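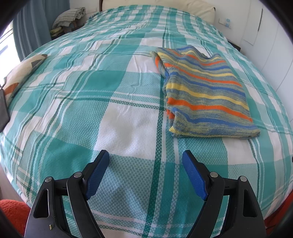 Figure 4. Wrist view with the fingers open, over a bed with a folded striped knit. The plaid bedspread is one of our hard backgrounds.

5.2 Where the grasp point planner gets confused

We went into this part of the project thinking perception on flat garments was mostly solved, and I'll admit I was the loudest about it. Our segmentation model, Feltar, had done nicely on plain sheets, and the planner on top of it (Stolus, described in Section 3) only needs a mask and a rough idea of where the folded edges are. Then we started testing on patterned bedding and the numbers fell apart!

Figure 4 is a good one to keep in mind while reading the rest of this section. The garment, probably a sweater, has horizontal stripes, and the bedspread has dark green stripes running in both directions, so there are long straight lines all over the place and only some of them belong to the garment. Feltar got the color difference right nearly every time. What it got wrong was the edge map. It would find a strong line on the bedspread, decide it was a hem, and hand Stolus a grasp point with no garment under it. On the 600 held-out views with patterned backgrounds, this one mistake made up most of the bad plans, and we spent far too long blaming the controller for it.

Our first fix was the lazy one. We masked out everything outside the garment before computing edges, which helped with the plaid but made the planner blind to bunched corners like the upper left one in Figure 4. A bunched corner breaks the outline, the mask gets ragged there, and cutting along a ragged mask throws away the very fold we'd like to pinch. So we grew the mask outward by 9 pixels first and let the edge head look at that wider band. We tried several other widths and this one was the least bad (the full sweep is in the appendix, and it's not very exciting).

The second fix was about texture. Both the knit and the waffle-like weave of the bedspread have fine detail that changes with viewing distance, and Feltar had been trained mostly on views from farther back. We added 2,000 close views to the training set and froze everything except the last two blocks. I had expected to need a lot more data than that. The edge head settled down after 20 epochs, and running it longer only made it worse on plain sheets.

One more thing on finger pads. They show up in nearly every wrist view, and in our case they're blue, close enough to the cobalt stripes on the garment that an early version of Feltar happily labeled a pad as sleeve. We now paint a fixed pad mask for each opening width, read from the gripper state. It's crude and it needs redoing whenever the mount is changed, but we haven't seen a pad labeled as cloth since we put it in.

What we still can't do well is pick between two good edges. A ribbed band along the lower side of a sweater is usually a fine place to pinch, and a bunched corner can be too, but Stolus scores them almost the same and will flip between them from one view to the next. For now we hold the first choice until the fingers begin to close. Coste, the scoring function we compare against in Section 6, handles this a bit better and is a lot slower.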